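Isudness Home Notes
Desk and paper

Sorting trays, cards and the desk you also have to work at

Posted 7th January by Vibeke Arnardóttir

January is when the shops try to sell you boxes. I have bought a fair number of them over the years and most are now in the loft holding other boxes, so take what follows as the view of someone who has paid for it.

The question came from Siamak Ghorbani in Brornemgate, who wrote in to say that he has inherited his uncle's picture cards, over 2000 of them, and wants to know which tray to buy before he starts. My answer was that I wouldn't buy one before starting. He wasn't pleased, and he had a point, because the advice was short and the cards were all over his dining table. So I'll go at it properly.

Most of this applies to any small flat thing that has to be put in order: recipe cards, seed packets, sample chips, business cards, photographs, the loyalty cards nobody will admit to keeping.

What a divided tray does well

It holds things upright. That's nearly the whole of it. A card standing on its edge can be taken out with two fingers without disturbing its neighbours, and a card lying flat on a desk can't, particularly if it's glossy and you keep your nails short. If you've ever chased a shiny card across a smooth table you'll know what I mean.

It also keeps the sorting in one place. People who sort into piles on the bare desk begin with tidy piles and end with a sort of delta. Somebody puts a mug down, somebody opens a window, and the afternoon is gone.

What it doesn't do is decide anything. A tray with lots of little compartments looks like a system and it's very easy to be taken in by that. If you haven't worked out whether you're sorting by year, by colour, by maker or by which ones you'd like to keep, you'll fill the compartments with your indecision and have to tip it all out again. I did this with seed packets in June, which is already a silly time to be sorting seed packets.

What it doesn't do is store. A sorting tray is for the middle of the job. The cards go in, they're put in order, they come out and go into a proper box with a lid. Left standing in an open tray they'll gather dust along the top edges, and a few at the ends will start to lean.

Wood, card or plastic

I'm told by everyone who sells wooden trays that wood is kinder to the contents. I've seen no sign of it. Rough wood will scuff a corner as quickly as anything else, and thin wooden partitions that slot together often have a little whisker of splinter at each slot. Run a finger along before you trust it. If it catches your skin it'll catch a card. A bit of fine sandpaper folded over the edge sorts that out, and then wipe the dust off, all of it, with a barely damp cloth. Let it dry before anything goes in.

The slot-together kind does have one real advantage, which is that you can often lift a partition out. Do this more freely than the maker intended. The Bech tray I was lent had a grid of compartments all the same size, and nothing I own comes in equal amounts. With a couple of the partitions out it was far more use. Then it wobbled, so I put a strip of masking tape along the bottom, and after that it was fine.

Plastic ones slide about on the desk. Put a square of that rubbery drawer mesh underneath. Cardboard ones are perfectly good and cost nothing if you have a shoebox and some patience, and I've never understood why this is treated as the poor relation. Florante Villanueva, who binds books and is fussier than I am, has used the same cardboard one for longer than I've known her, with new dividers when the old ones go soft.

Measure a card before you buy. It sounds too obvious to print. The Cedero catalogue gives the outside size of its trays and leaves you to guess the inside, and the difference is enough to matter. You want to be able to get a finger in beside the card. If the fit is exact you'll be turning the tray upside down and shaking it, and then you've sorted nothing.

The laptop problem

Nearly everybody who sorts anything now does it next to a laptop, either to look things up or to keep a list. I think this is where most of it goes wrong, and no tray will help you.

The laptop takes the middle of the desk. You sit square to it because that's how you always sit. The tray gets pushed off to one side, the loose cards land wherever there's a gap, and your phone is in there somewhere with its cable. Then you pick up a card, look at the screen, forget what you were going to do with the card and put it down beside the keyboard. A few minutes later you do it again.

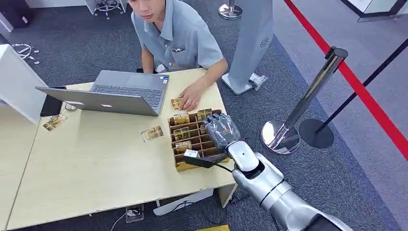

So decide which of the two is the main job. If you're sorting, the tray belongs in front of you and the laptop goes to the side, turned so that you can glance at it. If you're cataloguing, typing a line for every card, then the laptop can stay in the middle, but the tray wants to be close on the side of the hand that does the picking up, near enough that your elbow stays by your ribs. Reaching for the far corner of a desk doesn't feel like anything the first few times.

Keep one place, and only one, for the card you're dealing with. I use a folded tea towel. It's dull in colour so that I can see what's on it, and a glossy card doesn't skate off. Every card has to be in the tray, on the towel or in your hand. If there's one anywhere else, stop and put it somewhere before you carry on. This sounds bossy and it's the only tip on the page I'd defend in court.

Phone: in another room, or at least off the work surface. I've heard all the arguments about needing it for photographs. Take the photographs afterwards, in one go.

Cables: run them off the back. A cable near the cards will sweep one on to the floor sooner or later, and it'll be the good one.

Glare

Shiny cards under a ceiling light are miserable to look at. You tilt the card, the reflection moves, you tilt it again. People blame their glasses. Before you buy one of those daylight lamps, try turning the big light off and working by a window with the light coming from one side. If you must work in the evening, put an ordinary desk lamp low and to the left (to the right if you're left-handed) and see how you get on. I was sent a daylight lamp to try and it was a perfectly nice lamp. My cards looked the same as they did beside the window.

Handling

Clean, dry hands. No hand cream for an hour beforehand, whatever the tube says about being non-greasy. Hold cards by the edges. I don't bother with cotton gloves for ordinary things; they make you clumsy and you drop more than you save. If what you've got might be worth real money then ask somebody who deals in it, and ignore me.

Don't lick your thumb. You know who you are.

No rubber bands, not even for a moment. They bite into the edges of the outside cards and then they perish and stick. A strip of plain paper wrapped round the bundle and held with a bit of low-tack tape, tape touching paper only, does the same job.

How to start, if there are a great many

Siamak's trouble was that he meant to do all of it at once. I'd do it like this.

Take one handful out of the box and put the lid back on the box. Spread the handful on a table and look at it for a while without sorting it. You're trying to see how the cards want to be divided, and that's easier with a few than with the lot. Write your headings on scraps of paper. I'd have 6 at the very most to begin with, and one of those should be called "don't know".

Stand a scrap in each compartment you mean to use and leave the others empty. Sort the handful. If "don't know" is the fullest, your headings are wrong, so change them now while it costs you nothing.

When a compartment is full, empty it into its own labelled envelope or box straight away. Aksel Mikkelsen objects to this in the comments below the last article, on the grounds that it interrupts the rhythm. It does. It also means that when you're called to the door, or the cat takes an interest, there's less standing about to be knocked over.

Do an hour and stop. After that I begin putting things in the wrong place and feeling very sure about it.

Things I wouldn't bother with

Printed label kits. A pencil and a scrap of card will do, and pencil can be changed.

Trays with a lid that "doubles as a second tray". Mine does both jobs badly.

Sorting apps. You'll spend the first evening setting it up and the second correcting what it thinks it has recognised. A plain list in whatever you already use for lists is enough.

Colour-coded stickers on the items themselves. Please don't, the glue never comes off cleanly.

Anything called a station.

From readers

Eyvindur Brøndum writes that he keeps a baking tray under his sorting tray, so that whatever falls lands on the metal and he hears it. I tried this and it works very well, although it's cold on the wrists in winter.

Siamak has since written again. He has got through 2170 cards, there having been another box under the stairs, and he used a shoebox for the first part and a wooden tray for the rest. He likes the tray better. He says I was wrong about the lamp too, and he may be right, as his dining room faces a wall.

Next time: drawer dividers, and whether the expanding ones ever stay expanded.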